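학교 소개

바로가기: 인사말 | 교육과정 | 식탁예절 과정 | 기숙 안내 | 오시는 길

리바 생활문화학교는 핀란드와 한국의 가정생활 문화를 함께 가르치는 평생교육 기관입니다. 본교는 작은 요리 강습소에서 출발하여 현재 아홉 개 정규 과정을 운영하고 있으며, 이번 학기에는 수강생 167명이 재학 중입니다. 초대 교장 쉬르카 라팔라이넨은 가정의 일상을 학문과 같은 무게로 다루어야 한다는 뜻을 학칙 첫머리에 적었고, 이 조항은 개정 없이 유지되고 있습니다.

교육 이념

본교는 조리, 상차림, 직물 관리, 가계 운영을 하나의 연속된 교과로 편성합니다. 수강생은 입학 첫 달에 전 과목의 기초를 이수한 뒤 전공을 선택합니다. 이론 수업은 오전에, 실습은 오후 2시 이후에 배정하며, 모든 실습은 담당 교원의 지도 아래 소규모 조별로 진행합니다.

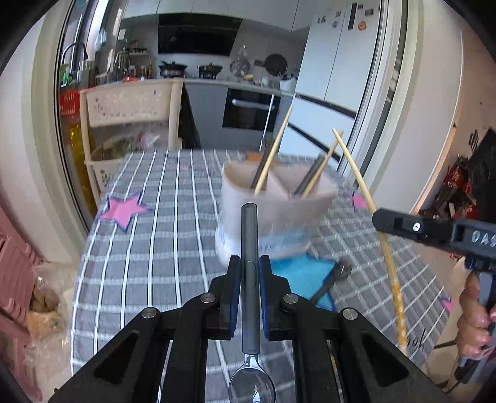
정규 과정은 두 학기로 구성됩니다. 첫 학기에는 곡물과 발효 식품, 제철 채소의 손질과 보관을 다루고, 둘째 학기에는 손님맞이와 절기 음식을 중심으로 수업합니다. 호밀빵과 된장을 같은 학기에 가르치는 편성은 교무부장 헤이키 레세넨이 제안한 것으로, 두 나라의 저장 음식을 비교하는 과제가 학기말 평가에 포함됩니다. 평가는 실기와 서면 보고서로 나누어 실시하며, 보고서는 한국어 또는 핀란드어로 제출할 수 있습니다.

교원 및 조직

교장 소인투 코코넨은 식생활사를 전공하였으며 취임 이후 교재 편찬을 직접 주관하고 있습니다. 조리 과목은 튀네 미에티넨 교원이, 직물 및 주거 과목은 카우코 헤이노넨 교원이 책임을 맡고 있습니다. 외부 강사의 초빙은 교무회의의 심의를 거쳐 결정합니다. 교무회의는 매 학기 시작 전에 열리며, 수강생 대표에게도 발언권을 부여합니다.

식탁예절 과정

수저의 사용법과 상차림의 순서는 본교가 개교 초기부터 독립 과목으로 운영해 온 분야입니다. 한식과 북유럽식 상차림을 나란히 다루며, 어른을 모시는 자리, 어린이와 함께하는 자리, 여러 나라의 손님이 모이는 자리로 나누어 익힙니다. 수료자에게는 학교장 명의의 이수증을 수여합니다.

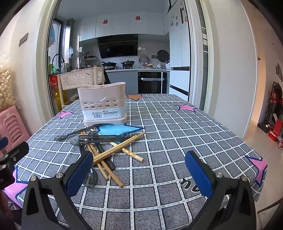
어린이반은 보호자 동반을 원칙으로 하며, 정규 과정과 별도로 모집합니다. 수업 시간은 성인반의 절반이고 별도의 시험은 없습니다. 방학 중에는 가족 단위 단기 강좌를 개설하며, 일정은 학기 종료 전에 공지사항에 게시합니다.

시설 및 자료실

본관에는 조리 실습실, 직물 실습실, 강의실과 자료실이 있습니다. 자료실은 기증받은 가정 조리 기록 113권을 소장하고 있습니다. 대부분 필사본이므로 관외 대출은 허용하지 않으며, 열람을 원하시는 분은 사전에 행정실로 신청하여 주시기 바랍니다. 별관인 베바노관은 기숙사와 공동 식당으로 사용합니다. 기숙사 입사는 원거리 거주자를 우선하여 배정합니다.

협력 기관

본교는 케레케시 식문화연구소와 교재를 공동으로 개발하고 있으며, 카비스 도서관과 자료 교환 협약을 체결하였습니다. 협약에 따라 재학생은 카비스 도서관의 열람실을 무료로 이용할 수 있습니다.

입학 안내

신입생 모집 요강은 매년 12월에 발표합니다. 지원 자격에 학력 제한은 없으며, 서류 심사와 면담을 거쳐 선발합니다. 면담은 본교 방문을 원칙으로 하되, 해외 거주자는 전화 면담으로 대신할 수 있습니다. 수강료와 기숙사비는 모집 요강에 명시된 기준을 따르고, 환불 절차는 학칙 제9조에 따릅니다. 기타 문의는 행정실에서 접수합니다.

리바 생활문화학교 행정실
업무 시간 오전 9시 – 오후 5시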